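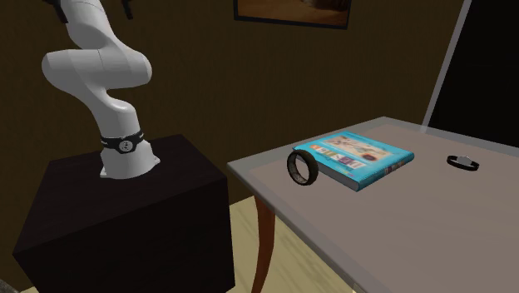

How to Bleed a Radiator

If a radiator is warm at the bottom and cold at the top, there is probably air trapped in it. Letting the air out takes a few minutes and needs only a radiator key, an old towel and a small cup.

1. Turn the heating off and let the radiators cool. I usually wait until they are no warmer than my hand.

2. Find the bleed valve. On most panel radiators it is a small square peg at one of the top corners.

3. Lay the towel on the floor and hold the cup under the valve. The water can be black and it stains carpet.

4. Fit the key and turn it slowly counterclockwise, a quarter turn at most. You should hear a hiss. Don't take the valve all the way out.

5. When water comes in a steady dribble, close the valve. Snug is enough – the brass threads strip easily.

6. Do the rest of the radiators, starting on the lowest floor.

Afterward, check the pressure gauge on the boiler. Bleeding lowers it, and you may need to top up to the level given in your manual. Turn the heating back on and feel along the top of each radiator. If one fills with air again within 2 weeks, look for a leak or call a heating engineer.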